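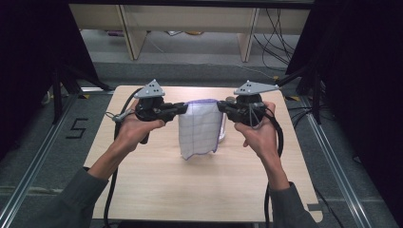
Two-handed cloth handling with a pair of hand-held grippers.

About Flevell

Flevell builds hand-held gripper kits and runs a recording service for teams that train robot arms on household work. The company was set up by Wichai Jaidee and Vichien Kaewkla, who had both spent years on cable routing for packaging lines. The workshop is in Sriwong, on the ground floor, with the recording bays at the back.

The main product is the Arum pair. A pair consists of a left and a right gripper, each with its own cable, and a marker plate that mounts on top of the body. The plate is used to track the position of the hand during a recording. Jaw pads are a wear part and are sold separately in sets of 2.

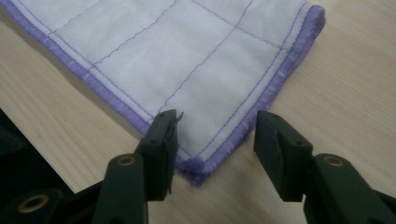

Cloth accounts for most of the requests we receive. It has no fixed shape, so a grasp point has to be chosen again on every attempt. Hems and corners are usually the first targets. We keep 65 household articles in stock for recording work, and customers may send their own at no charge.

The recording service is called Dovex. A standard order is 200 episodes of one task, performed by trained operators and delivered with synchronized video from the head and from both grippers. Episodes in which the article is dropped are kept and labeled as such unless the customer asks for them to be removed.

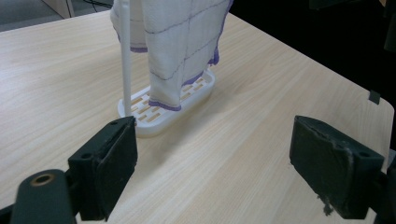
Task definitions are written before any recording begins. Each one names the article, the start state, the end state and the tolerance on the end state. For placing tasks, the tolerance is often the hard part to agree on. A towel draped over a thin upright rod, with its purple hem reaching the slotted base, can be accepted or rejected depending on how the customer has written the rule for overhang. We ask for that rule in writing.

Kits are assembled and calibrated in Sriwong. Nearly 57 pairs have been shipped, mostly to university labs. Repairs are handled by the same bench that does the assembly, and recalibration is included with any repair.
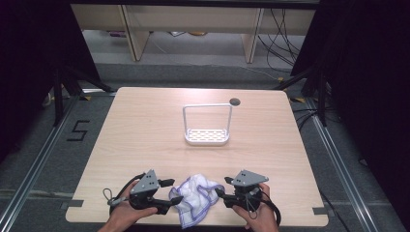 Vichien Kaewkla

I am responsible for bay layout and operator training. All bays use the same plan: a table with rounded corners, rails on both sides and black curtains at left and right. New operators start on crumpled cloth and move to rigid articles afterward. The order was reversed until last November, and we changed it after reviewing the drop labels. Questions about bay drawings or operator hours should be sent to me through the contact form, with the order number in the subject line.

Page last revised Oct 5, 2019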